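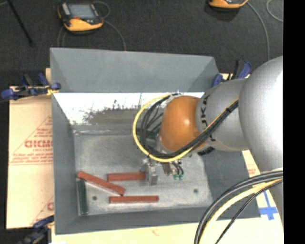
What is a free port?

A free port is a harbor area where goods can be landed, stored and shipped out again without paying the customs duties of the country around it. Duty is charged only when the goods leave the area for sale inside that country.

Free port of Drotamora

Drotamora was a small fishing harbor until 1705, when its town council gave up the right to tax cargo held inside the harbor wall. Merchants could unload grain, salt, timber and cloth, keep them in the town warehouses for up to a year, and load them onto other ships at no charge beyond rent and a mooring fee. The rent was set by floor area. The mooring fee depended on the length of the ship and was collected at the Asness gate, on the north side of the basin.

Growth

The first warehouses were sheds with earth floors, and grain stored in them often spoiled. Stone buildings replaced them over the next few decades. The largest, known as the Savolainen warehouse after the family that paid for it, had room for 742 barrels on its ground floor and a hoist in the gable for lifting sacks to the lofts. Most of its trade was in salt. The family sold the building to the town after two poor seasons, and it was later used as a sail store.

Ships came mainly between April and October. August was the busiest month, when the harbor office stayed open until 10 p.m. and extra weighers were hired from the farms inland. In a good year 400 ships used the basin. Winter trade was slight, although the warehouses went on collecting rent from goods left over the cold months.

Boundary and smuggling

The free area ended at the harbor wall, and goods carried through the gate into town were weighed and taxed. The wall was low on its eastern side, where houses had been built against it, and small goods such as tobacco and lace were passed over it at night. The council had the wall raised and forbade windows facing the basin. Householders who had already cut windows were allowed to keep them if they fitted iron bars. Several of the barred windows survive.

Decline

Trade fell after a deeper harbor opened at Zoduvport, farther down the coast. Larger ships could not enter the basin at Drotamora except at high tide, and dredging was put off several times for lack of money. The free port lasted 173 years in all. When it closed, the remaining stock was given six months to leave or pay duty.

Study

The harbor ledgers are incomplete. Rüdiger Kettler's history of the port relies mostly on the mooring fees, while Isabelle Grewal used warehouse rents and arrived at a later date for the peak of trade. The mooring books give no record of how long cargo stayed ashore.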